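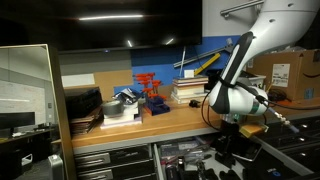 *A robot arm reaches down toward a workbench.*

## How Do You Teach a Robot a Task?

A robot arm does not know how to open a drawer. At the Tallau Learning Center, people teach it. One way is to hold the arm and move it gently by hand. Another is to use a remote control. The computer saves every bend and turn. 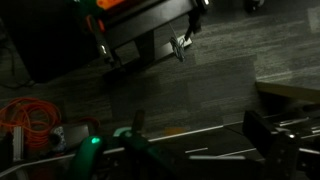 Each saved turn at the task is called a demonstration. Pupils who visit in July may give up to 13 demonstrations each, with an adult present.
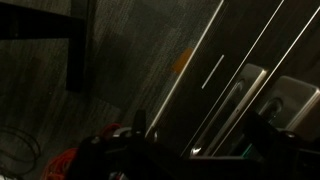
**Why does the robot need to be shown more than once?**

Small things change from one try to the next. Seeing many tries helps the robot learn which movements matter.

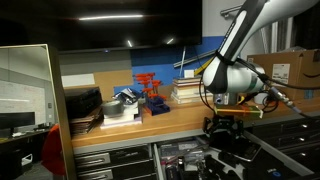
A good teacher moves slowly and plans ahead. Most tasks at the Center take less than 60 seconds to show. Before starting, decide where the gripper should go first. If a drawer is already pulled out and full of small parts and tools, the gripper has to be kept clear of them. Practice the path in your mind, and then begin.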